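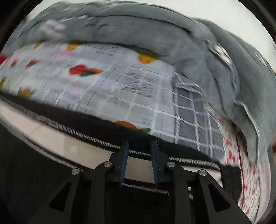 The fruit print, folded, in with the rest of the pile

From: Genalyn Sebastian
To: Flistlow home-keeping list
Date: Mar 7, 2022
Subject: Re: [Flistlow] Bedding you can't fold, bedding you can't match

Hi Maricel, hi all,

I've been meaning to answer this all week and then I ended up standing over my own bed with both arms full, so I guess the moment picked itself. Quoting Maricel's post first for anybody who deleted it (I do that too, no shame).

Maricel Dela Peña wrote:
> Okay, bedding people. I have one linen shelf, it is 14 inches deep, and
> it is holding sheets for three beds, plus the comforters when it gets
> warm, plus a mattress cover I don't even like. Every time I pull
> something out the whole stack comes down on my feet.
>
> Two questions. One, do you store sheets as sets, or do you put all the
> fitted ones together and all the flat ones together? My mother did it
> the second way and I've always copied her but I can never find the
> one I want.
>
> Two, does anybody else have bedding where NOTHING matches? I have
> stripes from my sister, a plaid that came with the apartment
> practically, and a cartoon one my son picked when he was six and
> still won't give up. I went looking for a plain set and the one I
> liked was from Dretov and was 105 dollars for a queen, before the
> pillowcases!! So that's not happening. Do I just live with it?
>
> Also if anyone has a way to fold a fitted sheet that works for a
> person with short arms, I am listening.
>
> Maricel

So! Question two first, it's the one I have feelings about.

Yes, live with it. Please live with it. I have a sheet with fruit all over it, great big yellow-orange ones with green leaves (mangoes? oranges? my husband and I do not agree) and red apples, on top of a gray and white grid with leafy, lacy-looking bits worked in between. It is a LOT of sheet. And the comforter that goes over it is gray with white cartoon sheep. Sheep and mangoes. There's also a plain bright red pillow that goes with neither of them, and a white sheet with tiny red and pink flowers that I use when the fruit one is in the wash. I've had people come over and look at that bed and go quiet.

But I'll tell you what I noticed once I stopped being embarrassed. Gray is doing most of the work. The fruit sheet is pale gray and white underneath all the fruit, the comforter is gray, and if you squint it nearly looks like somebody planned it. So before you give up on your stripes and your plaid, lay them all out together on one bed in daylight and see if there's a color hiding in more than one of them. Blue, beige, whatever. Then pair those up and let your son's cartoon one be the loud one on top. It's a bed. He's happy. You're asleep.

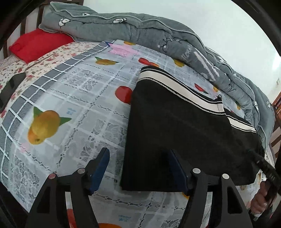
Fruit underneath, sheep on top, red pillow in the corner

I'd skip the Dretov set, for what it's worth. My aunt has a set and likes it fine, but for that money I would want someone to come over and put it on the mattress for me. If you truly need something plain, get two plain pillowcases and nothing else. It calms a bed down more than you'd think. I picked up a pair at Iordache (the one by the bus station, with all the buckets outside) and they go with everything.

Now question one. I went back and forth for years. I started out your mother's way, fitted with fitted, flat with flat, and my trouble was the same as yours, I'd be holding up one corner after another trying to work out whether this was the big bed or the small bed. Then I did the thing where the whole set goes inside one of its own pillowcases, which everybody on the internet loves, and it does look tidy, but they come out like fat little loaves and on a shallow shelf they roll. Mine rolled. At night. I thought we had a raccoon.

What I do now is by bed. Everything for our room in one pile, everything for the kids' room in another, and the guest things down at the bottom where I have to kneel. In each pile the biggest, stiffest piece goes at the bottom, folded wide so it makes a sort of tray, and the floppy things sit on that. The fold always faces front. I cannot say this strongly enough, FOLD TO THE FRONT. If the loose edges face you, you grab one layer and drag out half the pile. If the fold faces you, you slide your hand under and the thing comes out whole, more or less, and your feet are safe.

With 14 inches I'd fold to 12 and leave yourself a little lip. I cut a piece of cardboard to the size I wanted and folded around it until I had the size in my hands. It took a couple of washes to get it and then I lost the cardboard and didn't miss it.

The other nice thing about a busy print, and this one goes in favor of your cartoon sheet too, is that I can find it. Folded up in a pile all I need is a bit of orange sticking out and I know exactly which one I've got. With white sheets you're reading tags. Mine does have a little blue label printed with Chinese characters, which I can't read, so it's no help to me on washing or anything else, and I just treat it gently and hope. (If anybody here reads Chinese and wants to squint at a label sometime, write me off-list!)

Comforters. Do not put them on the shelf! That's my whole opinion. The sheep one is thick and quilted and it will not be told what to do. You fold it in thirds and it sits there breathing for a minute and then it opens up again. I roll it. Lay it flat on the bed, fold both long sides in to the middle, then kneel on it and roll from the foot end up toward the pillows, pushing the air out as you go. Tie it with whatever you have, I use the belt off an old bathrobe. Then it goes under the bed or up on top of the wardrobe. I did try the Plitadex bags, the ones you flatten with the vacuum, and they were okay until December when I opened one up and the comforter stayed flat as a pancake for days. I'd use them for the mattress cover you don't like. It deserves it.

And the fitted sheet, for the short-armed. I'm 5'1" and I gave up on doing it in the air a long time ago. All those videos are made by tall people. Do it on the bed:

Lay the sheet on the bed upside down, so the elastic is looking at the ceiling.
Go to the foot, take the two bottom corners, and walk them up to the head.
Tuck each bottom corner inside the top corner on its own side. Stick your fist right in there and push the point out.
Now take one side over to the other and do the same again, so all the corners are nested together in one spot.
You'll have a sort of lumpy rectangle with the elastic along two edges. Fold the elastic edges in toward the middle until you can't see them.
Smooth it with your forearm like you're rolling out dough. Fold in thirds, then in thirds again the other way.

It won't be perfect. Mine have a fat corner every time and I put the fat corner to the back. I also do one sheet at a time and put it on the pile before I start on the next, otherwise I run out of bed and everything ends up draped over the headboard. Ours is wood and has held more laundry than the closet has.

One more thing and then I'll let you all go. I turn the pile over when I put clean things away, meaning clean goes to the bottom and I take from the top. Before I did that, the same two sheets went around and around and the others just got old lying there. I found one in the guest pile with a crease so deep it never did come out, I ended up cutting it up for drop cloths when we painted the hallway.

I looked in the archive to see if we'd covered linen shelves before, and there are 132 messages with "fitted sheet" somewhere in them, so you're in good company, Maricel. There's a very long thread on whether to iron pillowcases that got a bit heated. I'm not reopening that one.

Tell us how the shelf goes! And I want to know what the cartoon on your son's sheet is. Mine would have kept theirs too if the dog hadn't gotten to it.

Hugs,
Genalyn

P.S. To whoever asked last month about dryer balls, I have a spare pair you can have if you're near me. They're loud. Don't run them during a nap.

--
Flistlow home-keeping list
To leave the list, send a message with the word LEAVE in the subject line.
Please trim your quotes when you reply.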